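4.3 Does the position of the rack matter?

The Dristier guideline holds that a dish rack should stand directly beside the basin, on the side of the dominant hand, and that any other position adds to the time taken to clear a meal. It has been repeated in a good deal of kitchen planning advice and in at least two revisions of the Toltusum checklist. We could not trace it to a measurement. The earliest version we found cites a trade brochure, and the brochure cites no one. We therefore treated it as a hypothesis, and a fairly weak one.

Our records cover 270 clearing episodes in the Polat and Dedovska kitchens, comprising 2129 separate placements of plates, bowls, cups and lids. An episode began when the first item left the table and ended when the last item was put down in the rack, on the benchtop or in a cupboard. Interruptions longer than a minute were cut out. That rule was disputed among the coders, and we are not certain it was the right one: some of what we removed may well have been ordinary household behaviour, such as stopping to answer the door or wiping a spill on the floor, and a kitchen where no one ever stops is hardly a kitchen.

The Polat kitchen has its rack across the room from the sink. The Dedovska kitchen has it next to the sink. If the guideline were sound, Dedovska should have come out well ahead. It did come out ahead in the January records, though the gap narrowed once we separated flat items from hollow ones, and for flat items alone it fell within the disagreement between coders. Cups and bowls account for most of what is left. One explanation is that hollow items carry water in the base and get tipped over the basin a second time, so that a distant rack costs a second walk. Plates are tipped once. We offer this as a reading of the coding sheets and would not put much weight on it.

There is a further difficulty. "Beside the basin" turns out to be a loose term. Some planners mean a rack on the drainer, others a rack on the bench with a gap of a hand's width, others again a rack let into the same opening as the basin. These are different pieces of furniture. The last gives up basin area in return for a shorter reach, and a large dinner plate that would rinse flat in a full basin must be tilted in the smaller one. The guideline takes no account of this, and the studies that lean on it do not say which arrangement they looked at.

4.4 Underside profile as a confounding factor

Plates were coded by underside as well as by diameter. Toltusum asks only for diameter, which we think is a mistake. A plate is usually handled by its rim and its back, and the back is the part that varies. Some are smooth from rim to rim, some carry a raised foot, and some are turned with shallow rings that show up only in a raking light. Coders working from overhead views recorded nearly 900 of the placements as "underside not visible" -- a very large hole in a data set that is supposed to say something about handling. We filled part of it from close views and left the rest blank. Earlier work appears to have filled the blanks by assuming that plates from one household match. In our experience they do not match, or they match until one breaks and is replaced by something from the supermarket.

Close views bring troubles of their own. They show surface very well and size very badly, and a shallow dish and a lid can look much the same when only part of the back is in view. We kept a separate code, "plate-like", for items where the coders could not agree, and it was used more often than we would like. Readers who prefer tidy categories may merge it with "plate" in the supplementary tables. The main result for flat items does not change if they do, which may say more about how small the effect was to start with.

Figure 4 sets close views beside a wider view of the sink.

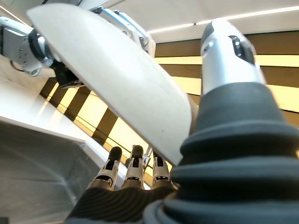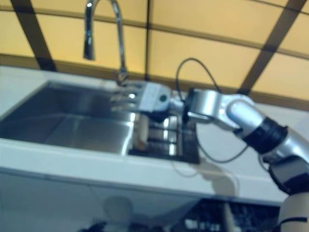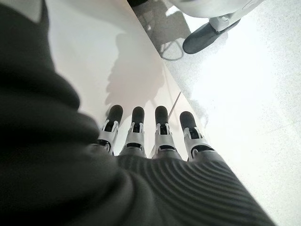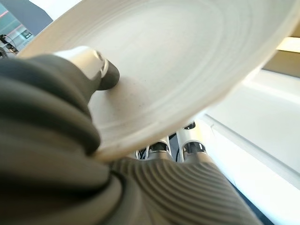 Figure 4. Surfaces referred to in Sections 4.3 and 4.4, numbered in the order shown. (1) White item coded "plate-like": smooth, slightly scuffed, with a few faint grey specks. (2) Stainless steel sink in a white benchtop, with a gooseneck tap and a dark slatted rack immediately to the right of the basin; the view is blurred. (3) Part of a smooth white tabletop. (4) Plate coded "ringed": fine concentric ridges, clearest across the centre and toward the lower rim.

4.5 What can be claimed

Less than we had hoped. The records give no support for a general penalty when the rack is away from the sink, at least for flat items. They give limited support for a penalty with hollow items, in two kitchens that also differ in bench height, lighting and the number of people who eat there. We did not randomise anything, and moving the rack in the Polat kitchen for a comparison period was discussed and then dropped -- a decision we regret.

On undersides the position is worse. Ringed plates were set down slightly more slowly than smooth ones, but the ringed plates in our sample were also the wider ones, and the two cannot be pulled apart with the coding we have. A reviewer of an earlier draft suggested that ridges improve grip and so ought to speed up handling. They might. Our figures lean the other way, and we would trust neither direction until someone has tested plates of equal diameter in the same kitchen, with the rack left where it is.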